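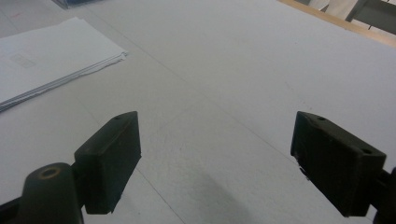 Greiferöffnung und Kamerabild auf eine gemeinsame Zeitachse bringen

Wer mit zwei Handgreifern Demonstrationen aufnimmt, kennt das: Die Aufnahme sieht super aus, das Training läuft durch, und dann greift die Policy immer einen Tick zu spät. Bei mir war es fast jedes Mal die Zeitachse. Die Kamera stempelt ihre Bilder mit der einen Uhr, der Encoder im Greifer mit einer anderen, und beim Zusammenführen nimmt man halt den nächstbesten Wert und hofft. Ich zeig euch mal, wie ich das inzwischen mache. Die Werkzeuge heißen bei uns Ploko (Recorder) und Yeo (das Skript, das hinterher alles ausrichtet), aber das Prinzip klappt mit jedem Logger, der Rohzeiten mitschreibt.

Was ihr braucht
Zwei Greifer mit Encoder und Kamera
Einen Rechner, an dem alles hängt
Python mit numpy und scipy
Eine helle, ruhige Tischfläche

Schritt 1: Rohzeiten behalten
Bitte nichts schon beim Aufnehmen glattziehen! Ploko schreibt pro Nachricht zwei Zeiten weg, die Gerätezeit und die Ankunftszeit am Rechner. In der Konfiguration sieht das so aus:

record:
 keep_device_time: true
 keep_host_time: true
 resample: false

Das resample: false ist wichtig. Ich hatte das mal auf true stehen und durfte einen kompletten Satz mit 3.000 Episoden neu ausrichten. Ging überhaupt nur, weil Gun-woo Ko die Rohdaten noch auf Butgate liegen hatte, unserem alten Dateiserver. Danke nochmal!

Schritt 2: Klappsignal aufnehmen
Vor der ersten richtigen Episode beide Greifer leer über den Tisch halten und ein paarmal zügig auf- und zumachen, erst links, dann rechts. Ungleichmäßig ist besser als im Takt: Bei einem sauberen Rhythmus findet die Korrelation sonst mehrere gleich gute Treffer und sucht sich mit Vorliebe den falschen aus.

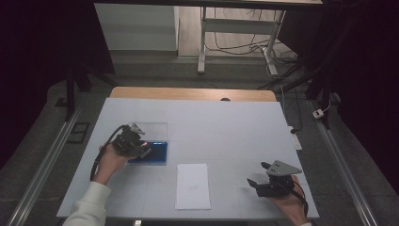 Beim Klappen die Handgelenke möglichst still halten. Wenn sich der ganze Hintergrund mitbewegt, schätzt der optische Fluss die Fingerbewegung schlechter, und die Kurve wird zappelig.

Schritt 3: Versatz berechnen
Aus dem Video holt sich Yeo den Abstand der Fingerspitzen, aus dem Encoder kommt die Öffnungsweite. Beide Kurven auf ein gemeinsames Raster interpolieren, Mittelwert abziehen, dann:

from scipy.signal import correlate, correlation_lags
c = correlate(video, encoder, mode="full")
lags = correlation_lags(len(video), len(encoder))
offset = lags[c.argmax()] * dt

Achtung beim Vorzeichen, da hab ich mich schon zweimal vertan. Ein positiver Wert heißt hier, dass das Video hinterherhinkt, also müssen die Bildzeiten um offset nach vorn, sprich: abziehen. Und bitte für jeden Greifer einzeln rechnen, links und rechts haben bei mir noch nie denselben Versatz gehabt.

Schritt 4: Nachschauen
Beide Kurven übereinander plotten und an die steilen Flanken zoomen. Liegen sie am Anfang sauber aufeinander und laufen gegen Ende auseinander, habt ihr Drift zwischen den Uhren. Dann am Schluss der Sitzung nochmal klappen und zwischen beiden Versätzen linear interpolieren (der Tipp stammt von Si-woo Cho und hat mir viel Gefummel erspart).

Wenn es nicht klappt
Episode 503 war bei mir so ein Kandidat: gar kein klares Maximum. Der Encoder hatte mittendrin Nachrichten verloren, und das Interpolieren hat die Lücke brav mit einer geraden Linie gefüllt. Seitdem prüfe ich vorher die Abstände der Gerätezeiten mit np.diff und werfe alles raus, was größere Löcher hat.

Den Versatz schreibt ihr am besten in die Metadaten der Sitzung und lasst die Rohzeiten unangetastet. Dann könnt ihr später jederzeit neu rechnen.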